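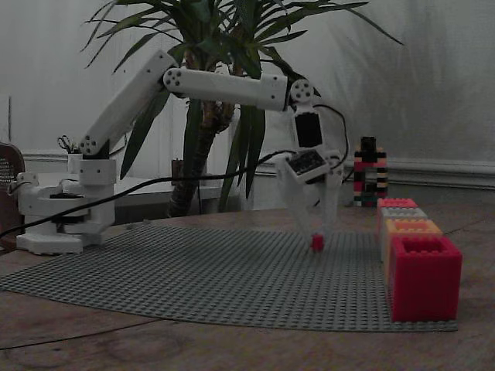
A robotic arm over a grey studded baseplate on a wooden table.

Marchetti to reopen in larger Grellby premises

Members' newsletter — Food and Hospitality

The Marchetti restaurant will reopen in November at its new address in Grellby, following the expiry of the lease on its former dining room in Cutirville. The new premises seat 43 guests in the main room, with a further 10 places at a counter facing the kitchen. Reservations for the opening month are accepted from 10/15/26, by telephone or at the door.

The building was previously occupied by a seed merchant and provides 2661 square feet over two floors. The ground floor is given over to the dining room and kitchen. The upper floor will house the bakery, which has until now worked from separate premises and will continue to supply bread to the restaurant each morning.

The menu retains the short format familiar to regular guests. Four starters and five main courses will be offered at dinner, and a fixed lunch will be served from Tuesday to Friday. Dishes confirmed for the opening include braised rabbit with white beans, baked trout with fennel, and the chestnut tart that was withdrawn last winter. The wine list has been extended to 30 bottles, several of them from small growers in the Tinent valley.

Newsletter subscribers are entitled to a complimentary glass of wine with lunch during the first two weeks of service. The offer applies once per subscriber and should be mentioned when the booking is made. Vouchers issued at the Cutirville address remain valid and need not be exchanged.

Parties of more than eight are asked to contact the restaurant in writing — a set menu will apply. The dining room has step-free access from the street. The upper floor is not open to the public.

Share this item | 10 shares | 0 comments

You are receiving this newsletter because you subscribed to our food and hospitality updates. Unsubscribe or manage preferences

Contact us | Privacy | Back to top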